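Guveck bench automation: progress to 24 May 2019
Prepared by Ebise Abdella for Marjatta Ojala

We now have 802 two-handed demonstrations, and I'm delighted with how the new training method is shaping up. Valtteri's idea was to learn both arms together, with one policy predicting the pair, and it has made the cap work far smoother than our old split controller did.

Pipette handling is next. Paavo has fixed the stand position for all recordings, so the crossbar is in the same place each time and the grippers have a known approach to the rack.
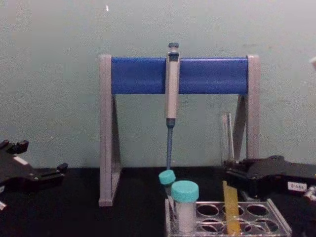

The held-out test used 13 starting layouts the policy had never met. It failed on 2 of them, both with the rack turned well away from its usual angle – we'd expected far worse! Eero is adding more turned layouts to the training set.

Still to do in the next 5 weeks: repeat the test at Kovedis on their own arms, and compare wrist cameras against the chest view. We're on budget, apart from the spare gripper fingers from Honkanen.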